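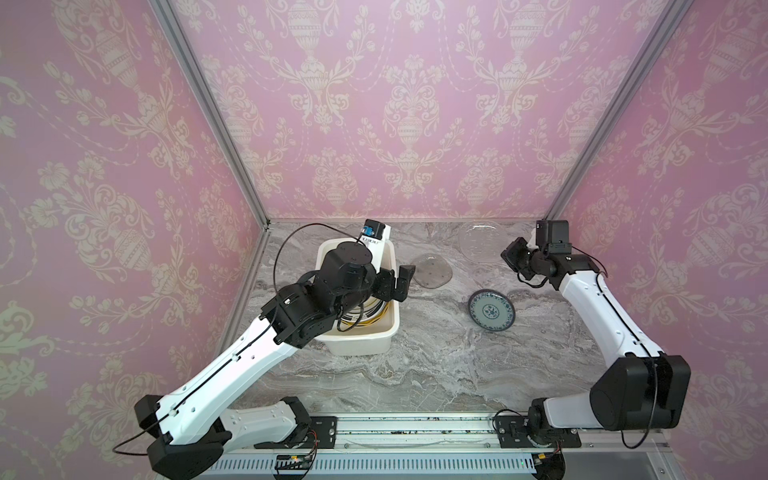 Tulus plate-stacking set, bench 2
README / data card, rev. 2025-08-02

READ THIS FIRST: some episodes contain a gripper fault. Don't train on the whole lot without filtering. Details under Known faults.

What it is
Teleoperated two-arm episodes. Plates go off the marble-pattern top into a white plastic basin. Glass, porcelain, a few patterned ones. Recorded at the Plultberg lab over July.

Episodes: 2698
Flagged for fault: 93
Rate: 15 Hz, all cameras
Views: fixed overhead, left wrist, right wrist

Layout
One folder per episode. Joint states, commanded gripper width, measured gripper width, video. Flags live in faults.csv at the top level, not in the folders. Sorry, legacy.

Plate positions get shuffled between episodes. Some starts are crowded, with plates sitting under or close to an arm, so expect short odd-looking approach paths.
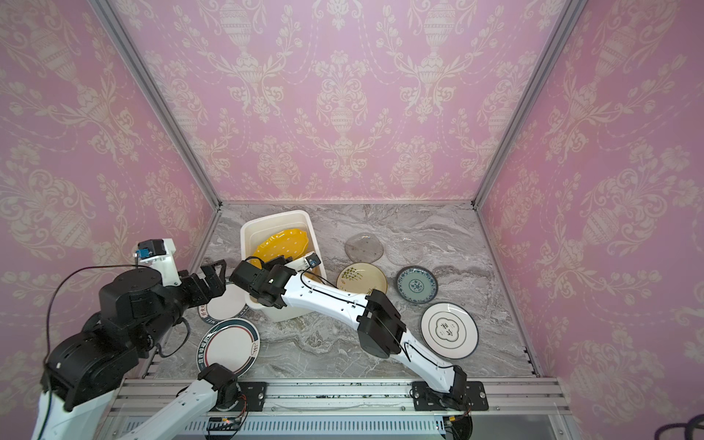
Known faults

1. Grip release (the bad one). Commanded width stays closed, measured width creeps open, plate goes. Right arm only as far as we know. Cause was a current limit in the Trovine driver config that got reset to default after an update. Fixed in the config, old episodes left in and flagged.

2. Wrist cable snag. Cable loop catches on the basin rim, arm stalls, operator backs off. Not a safety problem on its own but the stall can trip overcurrent, and then the arm drops when torque cuts out. Keep your hands out of the basin untill the brake check passes.

3. Clear glass. Depth is rubbish on it. Operators were going by the colour view, and closed on nothing more than once. Labelled "miss", not "fault".

4. Arm-to-arm contact. Two episodes. Software stop was off in both. It's on by default now, please leave it on.

The snags are hard to pick from the overhead. Check wrist video when the arm is reaching over the rim.

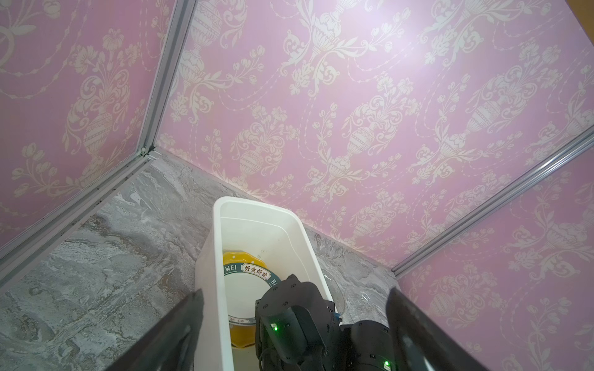
Koskela reckons the 93 is low, and that anyone filtering on faults.csv alone will still let slow slips through, the ones where the plate slides but stays between the fingers. Fair point. We only flagged full releases. If slow slips matter to you, compare commanded against measured width and set your own threshold.

If a plate breaks
E-stop first, both arms. Don't reach in while they're powered, even if they look parked. Glasses and gloves, vacuum the top, then wipe the rail channel aswell, chips get in there. Log it before you restart.

Suggested filter
Drop all rows with type=release. Keep snags if you want recovery behaviour. Rim grasps on a leaning stack are the tightest part of the task, review those by hand before using them. 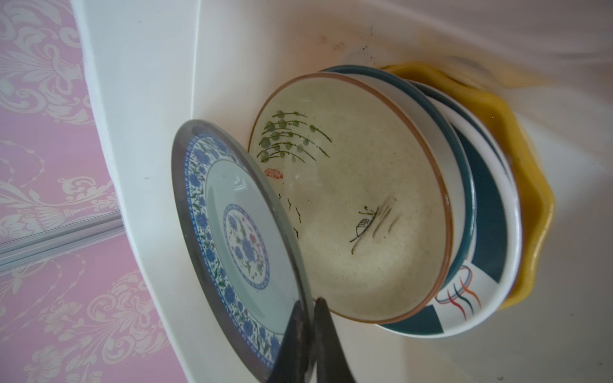 Vol. 2, No. 15

Changes since the last number: current limit now written into every episode header, faults.csv has a type column, broken video links repaired. Still to do: re-flag slow slips, sort out the cable clips on the right arm.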